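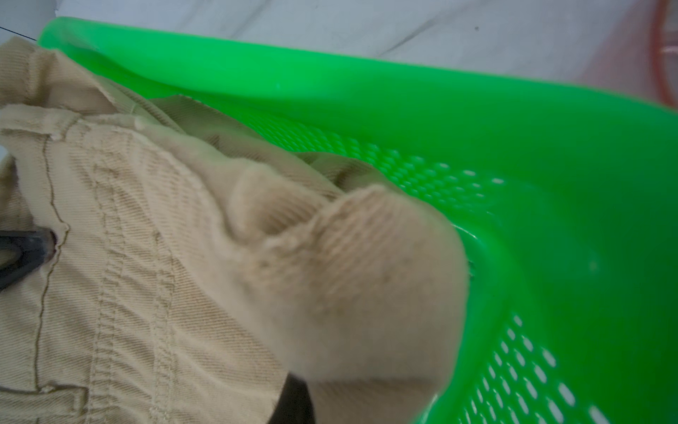
Beige cotton twill in a green laundry basket.

Driston Textile Care: call for participants, domestic washing study
12 comments | Share

Driston is recruiting 100 households in Banside and Pirside for a study of colour loss in cotton workwear. The study opens in December and runs for 12 weeks.

Participants wash two pairs of supplied trousers weekly at 40 degrees, line dry them, and record detergent dose and load size on the log sheet. Tumble drying and fabric softener are excluded. Garments are returned unironed for measurement at the Charvát laboratory.

Applicants must be over 18 and have sole use of a front-loading machine. A payment of £200 is made on receipt of the garments and completed log. 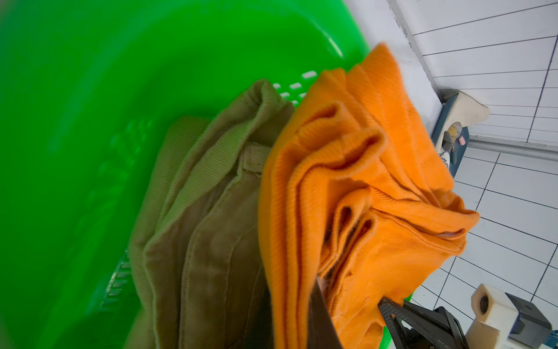

A participant in the previous round commented that the log took 2 minutes per wash, but that the dose column needed a line for powder as well as liquid. Both are now listed.

Apply by email, stating machine model and postcode area. Late applications go on the reserve list.

Last updated: December
Contact | © Driston Textile Care | Back to top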